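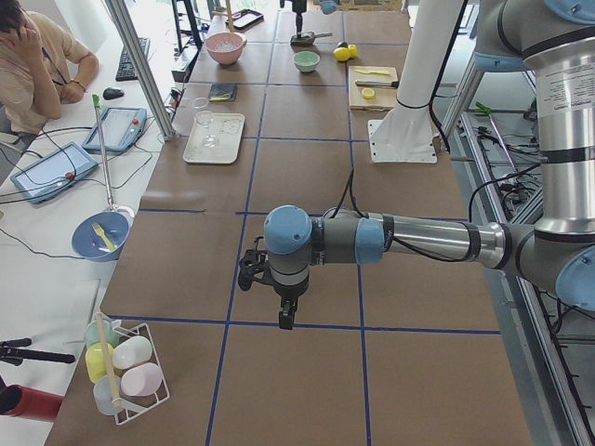

The drinks preparation table at the Senden training room, with two robot arms and their control tablets.

Who Should Decide What the Arm Does?
Opinion, by Fereshteh Abbasi

When the catering division of Lesness announced that robot arms would be tried out on cold drinks preparation, most of the questions from staff concerned jobs. Management answered that no position would be removed during the trial. I accept that answer as given. My concern in this essay is with a different matter, one that has received far less attention in the staff bulletin: who has a say in how the work is divided between the arms and the people who have done it until now.

The trial covers 173 employees at 2 sites. Of these, 10 have been trained to operate the arms. The remaining staff will work beside the results. They will receive the glasses, restock the ice and lemons, and deal with customers when an order is slow. Their working day will change as much as that of the operators, yet the present plan provides them with a single briefing in November.

Shoaib Gilani, who manages the program, has argued in these pages that drinks preparation was chosen because it is simple. I would ask him to spend a full shift at it. A person making drinks handles stemmed glassware, ice, a knife and wet fruit within a very small space, and makes many small decisions in doing so.

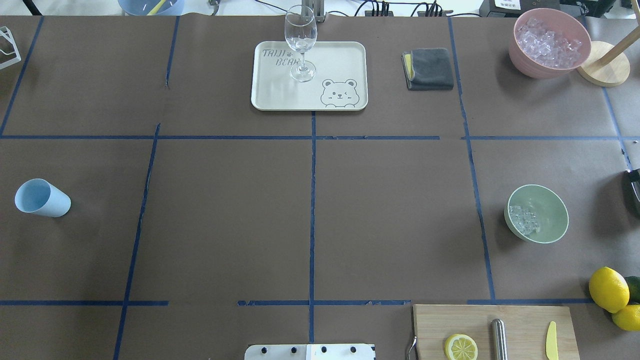
A cup lying on its side is set upright without a thought. A lemon half is judged by eye, and the next one is cut before the first has run out. These decisions do not appear in any job description at Lesness, and for that reason they are easily left out when tasks are listed for automation. Whatever the machine cannot do will fall to whoever is standing nearest, usually on top of that person's existing duties.

The experience at Irnus deserves study. When packing was automated there, nearly 300 workers kept their posts, and the company was right to be proud of it. Lachlan Quinlan, a shift lead at the time, has described what followed: skilled packers became clearers of faults, were paid as before, and found the work both duller and more tiring. Several asked to transfer within the year. The equipment performed as the supplier had promised, and the figures reported to the board gave no sign of a problem.

Lesness can do better at little cost. Preparation staff should take part in deciding which tasks go to the arms, and should be able to ask that a task be handed back. Time spent resetting the table and correcting errors should be recorded and paid as skilled work. Operator training should be open to every employee who wants it, including those on evening shifts, who were not able to attend the first course.

Glenys Tapsell has agreed to receive written comments on the plan until 20th October. I encourage colleagues in preparation and service to write to her, and to describe their work in as much detail as they can.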